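Fistero hand-held gripper kit: notes after the first month

The Fistero arrived in May in a single carton weighing more than I'd expected for a mostly plastic tool. Bustance sells it in two versions. I bought the basic one, $1,108 with freight, no spare pads. The grey body houses the jaw linkage and takes a wide-angle camera. The logger is a separate box.

Setup took an evening. The calibration routine wants 300 stills of the marker cube and rejects any with motion blur. It kept 95 from my first pass, so I slowed down and turned on more lights. The second pass went through.
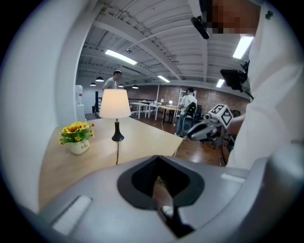
Negash, who bought the same kit, had a different complaint: the jaws were fine, but the logger dropped its clock sync whenever the battery fell below half, and Bustance's only advice was to keep it on mains. I haven't reproduced that. Mine has recorded 834 clips with one sync fault, after I knocked the cable.

Weight is the weak point. My wrist gives out well before the battery does, and the grip is shaped for a larger hand than mine. Estberg makes a lighter body with the same jaw spacing, but its export format needs converting and the licence is annual.

Firmware 2 is due next. I'll rerun the calibration then and post the residuals.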